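Speaker notes -- "Where Did the Evening Go? Phones, Sleep and the Family House"
Pokberg Library, Saturday talk, 13 June 2020
Naveen Grewal

(Wait for people to settle. Say hello to the folks joining from the Dubey branch, and ask them to wave if the sound drops out again.)

Good morning, everyone, and thank you for giving up a piece of your Saturday. I know there's a garden somewhere with your name on it. I promised the library I'd keep this to 40 minutes, and my wife has promised the library she'll hold me to it, so if you see her tapping her wrist, that's what it's about.

I want to talk about sleep this morning, and mostly about the hour or so before it. I taught middle school for a long time, first period, and I got to know what a tired 12-year-old looks like from across a room. They're not lazy and they're not rude, they're just somewhere else until ten o'clock. I used to blame the bus schedule. Then my own two got to that age, and I started to notice what was going on in my own hallway at night, and I had to go a little easier on the bus.

(Slow down here. Last time I rushed this part.)

So let me take you back to how evenings went when I was small. Supper, dishes, a bath if it was your turn, and then my grandmother would turn off the big light in the front room and leave one lamp on. That was all she did. She never told us it was bedtime. The room got dimmer, the grown-ups talked lower, and after a while somebody carried you upstairs. I don't want to get misty about it -- we fought like cats over that bathtub -- but the house itself was winding down, and we wound down with it.

What I'd like you to think about is whether your house still does that. Mine had stopped. We had bright lights in the kitchen until we fell into bed, the news on, somebody answering a work message at the counter. The kids went to their rooms, and we called that bedtime, when really it was just the part of the evening we couldn't see.

(Ask: who here has a lamp they love? Let two or three people answer. Don't let it run on.)

Now, the light. You'll have read that bright light late in the day can make it harder to feel sleepy, and that's fair enough, but I'm not a doctor and I don't want to lean on it too hard. What I can tell you is what changed for us when we went back to lamps after supper. It took most of May before anyone stopped complaining. After that my daughter began asking for the lamp herself, which I've been careful not to mention to her!

Then there's the worry that comes at night. A lot of you wrote to me about this one ahead of time, and thank you, I read every note. When your head is full, a screen feels like company. I understand that completely. I keep a pad of paper by the bed now and write down whatever it is, in terrible handwriting, and half the time I can't read it in the morning and it didn't matter anyway.

(Drink some water. Next slide.)

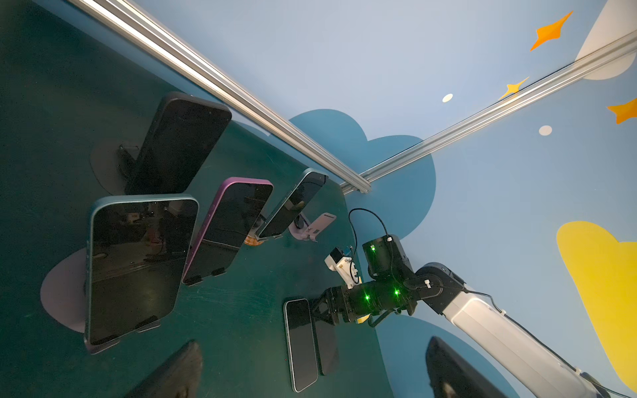 Slide 9: Phones up on their stands.

All right, the phones. You knew we'd get here. I'm not going to tell you to throw them in the lake. What worked in our house was giving them a place to be at night that wasn't a pillow. Ours is the shelf by the back door. Pick any spot you like, as long as you have to get out of bed to reach it, and let the grown-ups' phones go there first. Children can smell an unfair rule from a mile off -- I tried it the other way for a week and was told so, at length.

If you use yours as an alarm, buy a plain clock. If you have an elderly parent who might call, keep the ringer up and leave the door open. You know your own family far better than I do.

(If time is short, skip the story about the camping trip and go right to questions.)

Last thing before questions. Please just pick one change for this week. The lamp, the pad, or the shelf. I had a hundred ideas when I started, and I tried too many of them at once, and we were all cross by Wednesday. One is plenty.

Questions -- take the Dubey branch first, they always get left until the end. Remind people the sign-up sheet for the next talk is by the front desk, and thank the staff for the coffee.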